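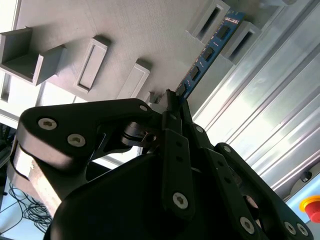
Memory Should Stay in Sockets

September 19, 2020

The case for soldering memory to the main board is usually made on three grounds: the machine can be thinner, the signal path is shorter, and there is one less connector to fail. All three are true. My objection is that the people who approve these designs count the cost of the connector and leave out the cost of the board that gets thrown away.

Consider how a desktop fleet ages. The processor in an office machine is seldom the limit. Storage fills up, but it can be moved to a server. Memory is the part that runs short first, as browsers and mail clients grow with each release. In a socketed machine the fix is a module and a few minutes of labor. In a soldered machine the fix is a purchase order for a new computer.

I managed the hardware budget at Gratier for 9 years. Our standard order was the Driltlow desktop, bought in lots of 100 with half the memory slots left open. In the fourth year we filled the open slots. Most of those machines ran until year 7, and the ones that left early did so over power supplies. When we trialed a compact model with fixed memory, we had to guess at purchase time what the staff would need years later. We guessed low, as buyers under a price cap tend to do, and the whole lot was replaced ahead of schedule.

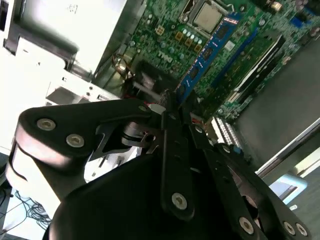
The reliability argument deserves a fair hearing. A socket is a mechanical contact, and contacts oxidize, collect dust and work loose under vibration. In a vehicle or on a factory floor I would accept soldered parts. In an office, a contact fault is the cheapest failure a technician can meet. The module is reseated or swapped and the machine goes back to the desk. A bad memory chip on a soldered board condemns the board, and with it the processor if that is soldered too.

The speed argument is stronger in some classes of machine than in others. Low-power memory in thin laptops does benefit from short traces, and I have no quarrel with a maker who says so on the spec sheet. The same reasoning is now applied to small desktops that sit on a shelf, plugged into the wall, where neither thickness nor battery life is a concern.

Purchasing rules can correct some of this. Brondness, which took over our contract, scores bids on price per year of expected service. Its form asks whether memory can be replaced with hand tools and whether the module is a standard type. The second question matters because a proprietary socket is little better than solder. Hämäläinen, our reseller for spare parts, kept 2,000 standard modules on its shelves and could ship the same day. For the proprietary ones it quoted a lead time and a price that made repair pointless.

I would go further and require that the memory type, the number of slots and the maximum supported capacity be printed on the outside of the box. Buyers can then pay for fixed memory if they want it.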